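Weighing things, finally

2023-10-04

So I have become a person who weighs her flour. I know, I know. For 20 years I scooped and shook and leveled with the back of a knife (or a finger, if I'm being truthful) and my bread came out fine most of the time and like a doorstop the rest of the time, and I blamed the oven.

What changed my mind was a seed loaf. My neighbor Hannelore Heitmann brought one over in April, still warm in its towel, and I asked for the recipe, and what I got was an index card that said 518 grams flour. Five hundred and eighteen! I asked if I could just call it four cups and she gave me such a look. So I called it four cups anyway, went home, and made something you could have propped a door open with. Tried again with a different brand of flour. Same thing, but flatter.

I put off buying a scale for months after that. We have a small kitchen and I have a rule about gadgets – one in, one out – and I was attached to everything in the drawer. In the end the waffle iron went to my sister. I don't miss it, though my kids say they do.

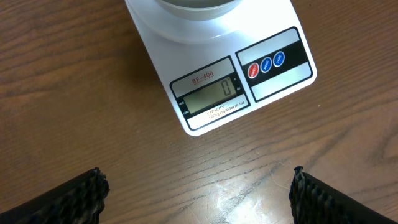
My trouble with measuring cups was always the flour bag itself. If it's been sitting a while it packs down, and a cup dug out of the bottom of a bag is a whole lot more flour than a cup from the top. I'd read that a hundred times and figured it was the kind of thing fussy people worry about. Now the bowl goes on the scale first, I make sure the screen says 0, and then I pour until I hit the number on Hannelore's card. It does ounces too, which is handy for my grandmother's jam recipes, and the white plastic wipes down easily enough when I get dough on it (I always get dough on it). I've been doing all this on the wood table instead of the counter, mostly so I can sit down.

The first loaf I weighed properly was so much better that I got a little mad. All those years! The dough was softer than I'm used to and I nearly added a handful more flour out of habit, but I sat on my hands and let it be. It came out tall, with a real crust, and we ate half of it standing up.

Since then I've been going back through the recipe box and penciling grams next to the cups. It's slow. I measure a cup the way I always have, weigh it, write it down, then do it over and get a different answer. The banana bread has 2 numbers crossed out already and I still don't trust the third one.

Next up is rye, if I can find the coarse kind again. And Hannelore has promised me the card for her plum cake, so I'd better clear some room in the freezer – our tree went wild this year and there are still plums in every bowl I own.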